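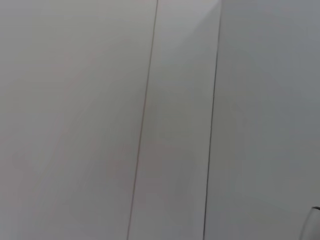 I want to say a few words in favor of the plain cabinet door, and I know how that sounds.

My sister-in-law calls it the dentist look. Flat fronts, pale gray, no handles, just a thin dark gap between one door and the next. She has the other kind, with the raised panels and the little grooves and the brass knobs shaped like acorns, and every time she visits she stands in my kitchen with her coat on and asks when it's going to be finished. It's finished! It has been finished since April.

When we bought the house the kitchen had doors from 2000 or so, a honey color, with a routed arch on every one. I don't hate an arch. What I hated was the toothbrush. If you have ever owned doors with a groove in them you know about the toothbrush, because there's no other way to get the grease out of the corners, and the grease goes in there whether you fry things or not. I did the whole kitchen twice a year, spring and right before Thanksgiving, kneeling on a folded towel with a bowl of warm water and dish soap, and I was in a bad mood for the whole day and usually part of the next.

So when we finally had the money I went looking for nothing. I mean that as a style. I wanted a door you could wipe in one pass, top to bottom, and walk away from. This turned out to be weirdly hard to buy. The salesman at Rallerier kept steering me toward what he called "interest." Did I want a bevel? A bead? Would I like to see the one with the leather pull? I went home with a folder of samples and every one of them had something going on.

The person who got it was Anum Soomro, who ended up doing the install. She works on her own and she's booked up forever, and we waited until spring for her. First thing she told me was that flat doors are harder than fancy ones. I thought this was a sales pitch (it was a little bit a sales pitch), but she explained it while drinking my coffee and I've thought about it ever since. On a fancy door your eye goes to the fancy part. On a flat one the only thing to look at is the gap. If the gap is wider at the top than the bottom, there it is, and you'll look at it every morning while the toast is in.

She spent a day and a half on hinges alone. I had no idea a person could spend that long on hinges. She'd give a screw a quarter turn, close the door, step back to the sink, squint, come forward and give it another quarter turn. The invoice from that part was $183 more than the quote and I paid it happily - well, I paid it. My husband asked what exactly we had bought for that and I said, the gaps. He looked at the gaps. He said they were nice gaps.

Now, the complaints, because I've heard them all. Cold is the big one. People say gray is cold, and I think those people have only seen it in a showroom. Live with a matte light gray for a while and you find out it's never one color. On a bright morning mine go sort of blue. After supper with the lamp on they're closer to oatmeal, and there are times they pick up a pink cast and I couldn't tell you from where. My old honey doors were honey at six in the morning and honey at midnight.

The second complaint is fingerprints, and okay, fine. Get the matte. A friend of mine got the glossy ones from Janura and she follows her kids around with a cloth like a museum guard.

The third is that you can't tell what's behind what. I'll give people that one. Without knobs or glass or anything to go by, guests open the pans looking for a mug, and then they open the trash. My mother-in-law wanted to put labels on. I let her put one on, inside, where the tea is, and she still opens the pans.

What I don't accept is that plain means I didn't care, or ran out of money, or got talked into it by a magazine. I had an opinion about every door in that room. I turned down 2 shades of white that I'm told were different. I drove back to the supplier with one door in the back of the car, wrapped in a bedspread, because it had a bow in it that only Anum and I could see, and I'd do it again.

My sister-in-law is coming for Christmas. She has asked if she can bring me some knobs.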